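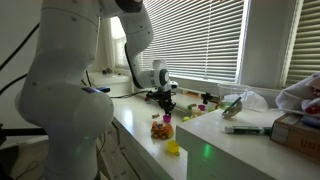 mancombe-receipts: README

Transcribed till receipts from small grocery and hardware shops, cleaned up enough to load into a spreadsheet. Text only, no scans in this release. Last touched Friday, February 8, 2019.

What's in it

2495 receipts, one row per line item in items.csv, one row per receipt in receipts.csv. They join on receipt_id. There is also shops.csv with 118 shops, mostly just a code and a shop type. Real shop names were swapped for codes except where the owner said keep it.

Files

receipts.csv - id, shop code, month, hour, total, tax, payment type
items.csv - receipt_id, line number, text as printed, cleaned text, qty, unit price, line total
shops.csv - shop code, type, town size band
abbrev.txt - abbreviations we managed to work out, tab separated
koppel/ - the older Koppel batch, see below
check_totals.py - adds up lines, compares to total, prints the misses

Loading

UTF-8, comma separated, double quotes around any text with a comma in it. Excel will eat the leading zeros on shop codes. Import as text. We lost an afternoon to this.

Decimal point is always a dot. Empty means not printed on the receipt. Zero means it printed zero. Please don't fill the blanks with zeros and then mail us that the averages look off.

Where it came from

Two batches. The main one is the Mancombe batch, typed in by hand from paper, two people per receipt, differences settled by a third. The Koppel batch is older, 482 receipts, typed once and never double checked. Included in the 2495. Column "batch" says which is which, M or K. If you need clean numbers use M only.

Gomcombe receipts were supposed to be in here too. Paper was thermal, sat in a hot room all August, mostly blank by the time anyone opened the box. Dropped.

Cleaning

Item text was lowercased, doubled spaces removed, abbreviations expanded where abbrev.txt had a match. The printed text is kept in its own column, untouched, so you can redo all of this if you don't like it. Spelling on the receipts was left alone in the printed column. "Tomatos" is how the shop spells it.

Returns are negative lines. Coupons are also negative lines, type column says "cpn". Bottle deposits are seperate lines and type is "dep". Some shops print the deposit inside the item price and there was no way to split those.

Loyalty numbers, card digits, cashier names: all removed before typing. Dates cut down to the month. If you find something personal that slipped thru, open an issue with the receipt_id only, don't paste the line.

Known problems

- 183 receipts where lines don't add up to total. Flagged in column "mismatch". Mostly rounding, some are typing mistakes we couldn't trace, a few look like the till was just wrong
- weights are a mess. lb, oz, kg, sometimes nothing at all
- Koppel has no hour column, always blank
- hardware shops print part numbers with no description. cleaned text is empty for these
- one sporting goods shop got in by accident, Sotosport. Left in, they were nice about it and wanted the name kept. Type is "other", filter it out if you only want grocery and hardware
- tax column mixes tax included and tax added. see tax_mode. tax_mode is a guess for K

Not good for

Price tracking over time. Shops came and went between months, so any trend you see is mostly which shops were in that month. Also not a sample of anything, we took receipts from whoever would hand over a box.

OK for: abbreviation expansion, testing parsers, item matching, teaching people to join two tables.

Changes

v3 - tax_mode added, duplicate receipts removed, abbrev.txt grew a lot
v2 - Koppel merged in
v1 - first upload, wrong delimiter in half the files, don't use

License

CC BY 4.0. Credit as "mancombe-receipts" and say which version.

TODO

shop types need another pass. "general" is doing too much work
units column
write down how the third-person check worked before we forget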